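Section 5. Setting up the glove table for an open day

I wrote this part after our own open day at Vostside on June 8, 2024, so it's a bit more opinionated than the rest of the Nudari guide (sorry, Myrtle Baptiste, I know you asked for short!). It assumes you've already done the headset pairing in Section 4.

1. Pick a small table and put it where people can stand on three sides of it. Ours went in the regular work room with everybody carrying on as usual, and visitors loved that.

2. Run your power before the doors open. Tape down any cable that crosses a walkway. I thought ours were fine until I'd stepped over the same one all morning.

CAUTION: Never let a visitor walk around with the headset on and the view blocked. Stand next to them, and keep chairs with casters well back.

3. Put on the gloves, left one first. Pull them snug at the wrist and turn the marker cubes so they sit on the back of the wrist. If a cube slides around toward your palm, tracking drops out, and then you're standing there waving at your guests.

4. Start a new session and hold both hands over the table until each glove shows as found. Don't rush this! If one stays lost, tilt that wrist a little and wait.

5. Do one slow practice grab with both hands, then save it. I keep mine under the name Salside so I can find it again.

NOTE: Bright windows can wash out the markers. If you get dropouts at one particular time of day, turn the table before you start messing with settings.

6. Let people try. Give each visitor one simple job, like picking something up and passing it from hand to hand, and talk them through it while they do it.

7. Between visitors, wipe the headset and check that both cubes are still tight. 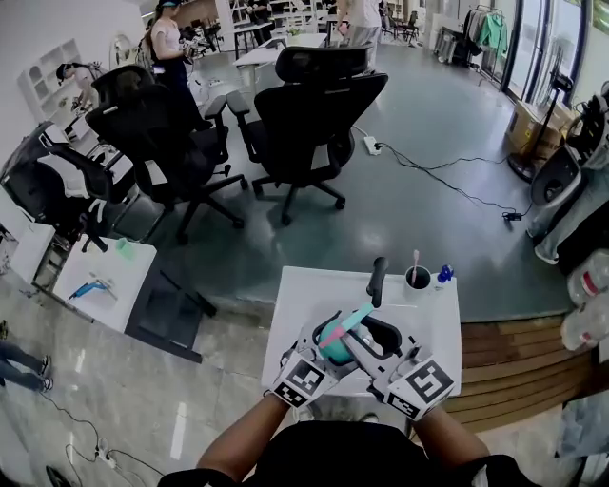
Choosing the objects is my favorite bit, and I'd go with things people have at home over anything that looks like lab gear. A pink toothbrush standing in a white cup is about as ordinary as it gets, and visitors know right away how they'd pick it up. Add at least one piece that takes two hands, like the teal and pink one between the gloves, so both markers get some work. Keep your spares in a box off the table, and swap one in when a group starts to drift.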